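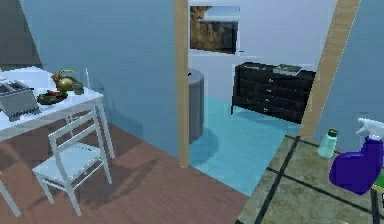
Fig. 1. Dining side of the simulated apartment, with the doorway to the second room.

ROBOTICS PROJECT COURSE — HANDOUT 4
Household navigation in simulation

12 shares | 3 comments

Instructor: Bendik Fagerlund, room 301

This unit uses the Clado apartment scene. Each group works with the same rooms and the same furniture, so results can be compared between groups. Do not move objects in the scene file. If you need a changed layout, save a copy under your group name.

Task A. Drive from the table to the chest of drawers in the next room. The route goes through the doorway and changes floor type on the way. The planner ignores floor type, but the segmentation step does not, and last April most failed runs came from treating a new floor color as an obstacle. Check your floor mask before you tune anything else.

Task B. Find the teapot and the toaster from a start pose chosen by the script. Report the object name and the view in which it was first found. A teapot seen in part counts if your detector labels it correctly. Shiny surfaces are harder for the default model — see the notes on thresholds in Handout 3.
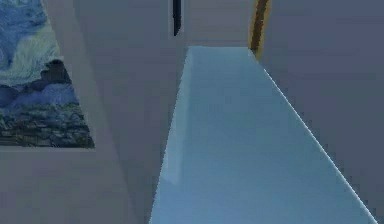 Task C covers views with few features. Plain walls and smooth surfaces give the matcher very little to hold on to, and a pose estimate can drift without raising any error. Log the number of matched points for every view. When it drops below your limit, the robot should stop and turn until it finds something better. A painting on a wall is a good landmark for position, but your detector must not report things painted in it as objects in the room.

Run Tasks A and B with the limit of 1000 steps per run. Task C has no step limit.

What to hand in:
Log files for all runs, including failed ones
A report of 2 pages, one per group
Your config file

Groups using the Brostgate planner should say so in the report. The older Itance planner still works but will not be supported next term.

Last updated: 27/10/2026

Related items
Handout 3: Detection thresholds
Setting up the Ghauri simulator
Handout 5: Picking and placing
Report template and grading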